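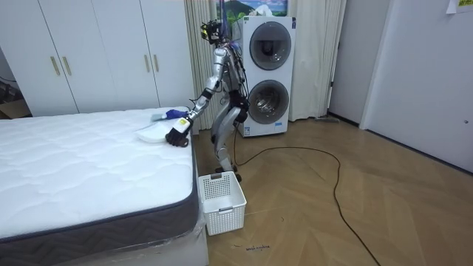 Ticket opened by Heather Tuhiwai, Nosholm
Product: Wulon home energy monitor, clamp and hub. The app says my flat uses 462 watts all through the night, every night, and has labelled this "laundry circuit, likely appliance fault". I don't believe it. Your chat assistant told me to look for damaged wiring between the consumer unit and the bedroom, where the washer-dryer lives. The bedroom has a light wooden herringbone floor, glued down, and I'm not having it lifted on the word of an app that also thinks my toaster is a car charger.

I'd like to know how the monitor arrived at the figure before I pay anyone to look at anything.

Status changed: Open
Priority: Low (I would query this too)

Reply from Wulon Support, 10:40
Thanks for getting in touch, Heather. Overnight loads are often caused by appliances left on standby. Please switch the washer-dryer off at the wall for one night and check the app in the morning.

Customer reply, 08:05
Done. Off at the wall from 22:00 until I got up. The app reports 371 watts on the laundry circuit from midnight to six. So either the appliance is drawing power through a switch that's off, or your number is wrong. I know which I'd bet on.

Also, a standby load of that size would be warm to the touch. A machine can't lose that much power all night without the heat going somewhere, and the casing was stone cold at 06:00.

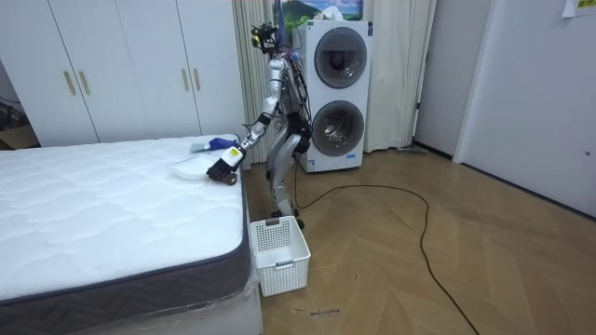
Bedroom end of the laundry circuit, washer-dryer stack behind the foot of the bed.

Reply from Wulon Support, 14:20
 The lower reading suggests that the appliance was contributing to the load. We recommend booking an engineer from the manufacturer. Can we close this ticket?

Customer reply, 14:31
No, please don't close it. "Lower" is doing a lot of work in that sentence. The figure wanders about from night to night anyway, and I've had nights lower than that with the machine left on. One reading going down after I flicked a switch doesn't show that the switch did it.

What I've tried so far, so that I'm not asked again:
Hub restarted, twice.
App deleted and reinstalled.
Clamp opened and closed round the cable with the arrow pointing the right way. My electrician did this and wasn't impressed to be called out for it.
Laundry breaker off overnight. The app still showed a load. With the breaker off there is no circuit, so I'd welcome your thoughts on what was being measured.

Status changed: Awaiting second line
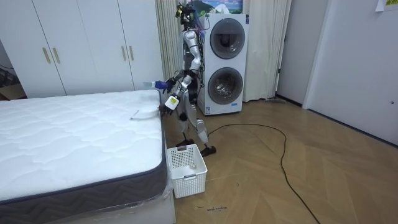
Second line asked for an independent reading, and I'd already borrowed a Bruvance plug-in meter from work. The results are dull. On standby the appliance barely moves the display, and during a wash it draws what the handbook says it should. It's a white washer-dryer, stacked, standing just behind the bed, so if it were humming away at night whoever slept in that room would have heard it long before the app did. I also read the supplier's meter in the hall before bed and again first thing. The difference was tiny, nowhere near what the app claims for the same hours. That meter is what I get billed from, so if I have to choose between the two I'm choosing that one.

Reply from Wulon Second Line (network team), 11:15
Hi Heather, thanks for the detail. Could you tell us what router you have, and whether anything on your network is scheduled overnight?

Customer reply, 11:48
Masri router, supplied with the broadband. There is a schedule. It turns the wi-fi off at midnight and back on at six. I set it up in May and forgot it existed. I don't see why a device that measures electricity would care, but go on.

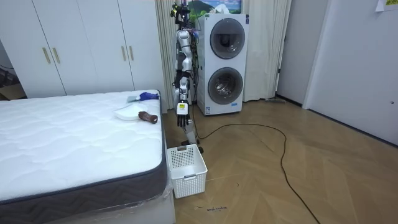
Reading time: 4 minutes

Customer reply, 07:55, wi-fi left on overnight as requested
The overnight load has gone. The graph sits close to the bottom from midnight to six, with a small bump when the fridge kicks in. I've changed nothing else, and the washer-dryer was on at the wall the whole time.

I then turned the schedule back on for a night, to be fair to everyone, and the load came back at almost 500 watts. Off again the next night, and it went away again. Two of each would have been better, but I'm losing interest in sitting up with it.

Two questions. What does the hub do with readings when it can't reach your server? And why does the app draw a solid line through hours for which it has no data?

Reply from Wulon Second Line (network team), 13:02
The hub stores readings for 15 minutes when the connection drops. After that they are discarded, and the app fills the gap using an average of the previous day's daytime use. The fault label is then applied automatically to any long flat load. On your account the average was being assigned to the laundry circuit because that circuit had the highest daytime use.

We've removed the fault label from your account. The workaround is to keep wi-fi on overnight, or connect the hub to the router by network cable.

Customer reply, 13:20
So it was a guess, displayed in the same colour as a measurement and with a fault warning stuck on top. Your first reply would have had me paying for an appliance engineer.

I accept the explanation because it matches what I saw, including the breaker test, which nothing else did. I don't accept that a "workaround" at my end is a fix. Estimated hours should be shown as estimated, with a dotted line or a grey patch or whatever you like. Has this been raised as a bug, and is there a reference for it?

Reply from Wulon Second Line (network team), 16:44
It has been passed to the app team as a display issue. There isn't a public reference. We can't give a date for a change.

Customer reply, 16:50
I thought as much. Hub is now on a cable. Please leave the ticket open against the display issue, and don't mark it "resolved: customer network".

Status changed: Pending (app team)
Category changed from "Appliance fault" to "Missing data shown as usage"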